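Baltetti 是一家开在 Brerkberg 老街上的杂货行，卖罐头、干货、茶叶、香料、饼干和各种从远处来的瓶瓶盒盒。您要是从火车站那边过来，沿着坡一直往下走，走到闻见炒孜然的味道，差不多就到了。我们除了门市，还给住得远的客人寄包裹，也在店后面那间屋子里开一点烹饪小课，教大家怎么用那些买回家以后不知道拿来做什么的东西。

这一页写得有点长，请您泡杯茶慢慢看。想直接查营业时间的朋友，拉到最下面就是。
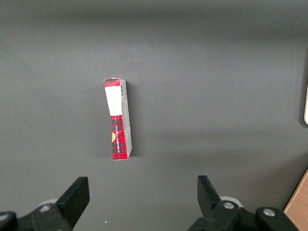
**文／Nighat Tanoli**
*2025年3月17日修订*

## 从一张折叠桌说起

常有客人一边等着结账一边问我：“你们怎么会想到开这么一家店呀？”后面要是没人排队，我就能讲上半个钟头，要是排着队，我只好说“下回下回”，结果欠下了好多个“下回”，所以干脆在这里一次写完。

我和 Tumaini Nyamweya 是在夜校认识的，两个人都在学会计，学得都不怎么样。那时候课间休息只有一刻钟，楼下的自动贩卖机又老是吞钱，大家就各自带吃的来。Tumaini 带的是他母亲做的椰汁豆子，装在一个保温桶里，盖子一开，整条走廊的人都要回头。我带的是鹰嘴豆和烤饼。我们换着吃了几个星期，就开始聊同一件烦心事：在 Brerkberg，想买一点像样的香料有多难。超市里有是有，小小一瓶，贵得叫人心疼，打开一闻还没什么味道。要买好的得坐车去省城，来回大半天，人到家的时候连做饭的力气都没有了。

于是每逢有人去省城，大家就托他带。你要两包豆蔻，我要一袋木豆，隔壁班那位先生要一种只有他认得包装的红茶。带的人越来越累，单子越来越长，后来 Tumaini 说，不如我们凑一笔钱，正正经经进一次货。我们两个凑了3,000元，在春季集市上租到一个角落的摊位，摆了一张折叠桌，铺的桌布是我姨妈的，上面绣着葡萄，到现在她还在跟我要。

第一天卖得最好的是姜黄，卖得最差的是一箱我力主要进的酸豆糖。那箱糖我们吃了一整年，夜校的同学每人都分到过，分到后来大家看见我手伸进包里就往后退。不过第一天收摊的时候，有位老太太又折回来，说她刚才买的肉桂棒还要再来一把，因为她在回家的公车上一路闻着，闻得想起了她母亲的厨房。我和 Tumaini 都记得她那天戴了一顶绿色的呢帽。她后来一直是我们的客人，直到搬去女儿家住，如今我们还给她寄。

## 店名是怎么来的

这个问题排在“你们怎么会想到开店”后面，是被问得第二多的。Baltetti 原是这栋房子从前那家裁缝铺的名字，招牌是铸铁的，用四颗很大的螺丝拧在墙上。我们接手的时候请人来拆，师傅看了看说，拆下来容易，墙皮恐怕要跟着下来一大片，修墙的钱比做新招牌还多。我们俩站在街对面看了好一会儿，越看越觉得这几个字挺好看的，圆圆的，念起来也顺口，就去问裁缝铺的后人能不能接着用。他们一家很爽快，只提了一个条件，就是以后来买小茴香要打折。这个折我们一直打到今天。

所以偶尔还会有人抱着裤子进来，想改裤脚。我们会请他往前再走两个路口，那里有一家手艺很好的。

## 货架上都有些什么

我们不大喜欢把东西按国家来分。刚开始试过，分着分着就吵起来了：芝麻酱该放哪一边？米粉呢？绿豆呢？后来还是 Tumaini 想了个办法，按做饭的先后来摆。进门左手是下锅最早的东西，油、整粒的香料、干葱干蒜；往里走是豆子、米、面；再往里是罐头和酱；收银台旁边是饭后吃的，茶、饼干、糖渍的水果。新来的客人会有点糊涂，来过两三次就顺手了，还有人说在我们店里走一圈，晚饭吃什么也就想好了。

罐头那一排是我管的，请允许我多说几句。好多人觉得罐头是凑合的东西，家里没菜了才开一个，我一直想替它们说说话。番茄这样东西，冬天里新鲜的往往又硬又淡，夏天熟透了就装罐的反而浓得多，拿来炖豆子、炖羊肉，颜色和味道都稳当。椰浆也是，开罐之前别摇，把上面那层厚的舀出来先炒香料，炒到油浮上来，再把剩下的稀浆倒进去，整锅的香气会完全不一样。这是 Limsakul 那家供货商的老板娘教我的，她来送货时嫌我做得不对，把包往椅子上一放，袖子一卷就进了厨房。

说到 Limsakul，她们家的咖喱酱和虾膏我们从第二年起就在卖，一直没有换过。她们是一个小作坊，每批的辣度都会有一点出入，我们会在货架标签上手写一行字，“这批偏辣”或者“这批温和”，请您拿之前看一眼。曾有客人建议我们请她们做得统一一些，我转达了，老板娘回我说辣椒每年都长得不一样，她有什么办法。我觉得也有道理。

盒装的茶和干果，我们收货以后都会重新看一遍日期。日期近的会挪到门口的小篮子里，价钱便宜不少，一般半天就让住在附近的学生拿光了。
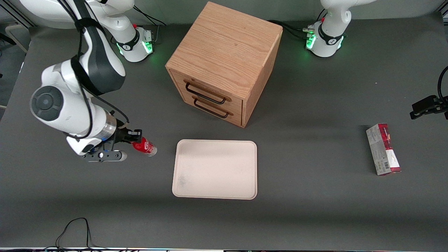
有几样东西我们是不卖的，也顺便说一说。一样是磨好了放很久的混合香料粉，香气跑得太快，您花了钱我们心里过意不去，店里有一台小磨，您挑好了我们当场给您磨，粗细随您说。还有一样是我们自己没做过菜的食材。这条规矩定得有点自找麻烦，每次进新货，我和 Tumaini 都得先各自拿回家煮几顿，两家的孩子为此颇有意见，尤其是苦瓜干那一阵子。可是客人拿着一包东西问“这个怎么弄”，总得有人答得上来才行。

## 寄包裹这件事

寄包裹是被逼出来的。有位常来的客人调去山里的气象站工作，临走时愁眉苦脸，说以后喝不到这里的茶了。Tumaini 说那就寄呗，说得很轻巧，那天晚上两个人在店里为了怎么包一瓶腌柠檬忙到打烊以后好久。那瓶腌柠檬最后还是漏了，茶叶全泡了汤，我们重新寄了一份，附上一封道歉信，客人回信说茶叶晾干以后泡出来有点咸柠檬味，还挺好喝的，问能不能再来一次。

现在当然包得像样多了。去年一年我们寄出了3,819个包裹，最远的一些要在路上走很久，所以玻璃瓶我们会单独裹，粉类套双层袋，重的一律放底下。每个包裹里会放一张手写的小卡片，写的多半是做法，有时候是天气，有时候是我那天想到的随便什么事。曾经有位客人把几年来的卡片全贴在冰箱上，拍照给我们看，我一看有三张写的是同一道扁豆汤，脸都红了。

您要是打算订包裹，写信或打电话都行，网上的订货单也可以填。备注那一栏请放心写，写长一点没关系。您说“奶奶牙口不好”，我们就会给您挑软一些的杏干；您说“第一次做，心里没底”，卡片就会写得细一些。

## 后屋的小课

店后面那间屋子以前是裁缝铺的裁剪间，采光好，我们添了灶台和水槽，拿来上课。课很小，大家围着灶站一圈，讲完一道菜就坐下来吃，吃完一起洗碗。主题跟着季节走，天冷的时候教炖豆子和各种汤，天热了教凉拌、泡菜和不用开火的甜品。每年3月的那几堂是面饼课，从最简单的无酵饼教起，擀得圆不圆都不要紧，我自己擀的至今还像一张地图。

来上课的人里有刚搬出来自己住的年轻人，有退了休想学点新东西的夫妻，也有好些厨艺比我们强得多的，上着上着就变成他们教我们。Tumaini 母亲的椰汁豆子就在课表上，每年她本人会来讲一回，那一堂总是很早就报满。她讲课从来不用量杯，问她放多少盐，她说“放到对为止”，学员们低头在本子上认认真真记下来，我在后面洗菜，看得直想笑。

## 会员和 Greltelmont 的分店

会员制度很简单：登记一个名字，每次买东西攒一点数，攒够了换一袋当季的豆子或者一堂小课。没有会费，也不会给您发一大堆信。目前登记在册的会员有695位，其中不少人的口味我们是记得住的，谁家不吃香菜，谁家小孩对坚果过敏，都写在一本硬壳的本子里，放在收银台底下。您的情况要是有变化，请一定告诉我们，过敏的事情尤其要说。

常有人以为我们开了很多家，大概是因为纸袋印得多，满街都看得到。算上老店，一共就2家。另一家在 Greltelmont，靠近河边的菜市场，地方小一些，货也少一些，早上开得早，方便买完菜顺路进来带一把香料的人。那边没有后屋，上不了课，不过门口有一条长凳，天好的时候可以坐着喝杯茶，茶是不收钱的。老店有而那边没有的东西，跟店员说一声，我们送货时一起带过去。

## 找到我们

**Brerkberg 老店**：上午十点到晚上七点，中午不休息。从火车站步行下坡即到，下雨天石板路滑，请走右边有扶手的那一侧。

**Greltelmont 分店**：早上七点到下午三点，菜市场东门出来，过桥就是。

后屋小课的课表贴在老店门口，也会登在本站的“课程”一栏。团体想包一堂课的，请提早跟 Tumaini 商量，他管日程，也管灶台，脾气比我好得多。想找我们进货的作坊和农户，请带样品来，带上您自己家里平常的吃法就更好了，我们喜欢边吃边谈。

空玻璃瓶洗干净了可以拿回店里，我们拿来装腌菜。盖子请一起带来，没有盖子的瓶子已经攒了满满一架子。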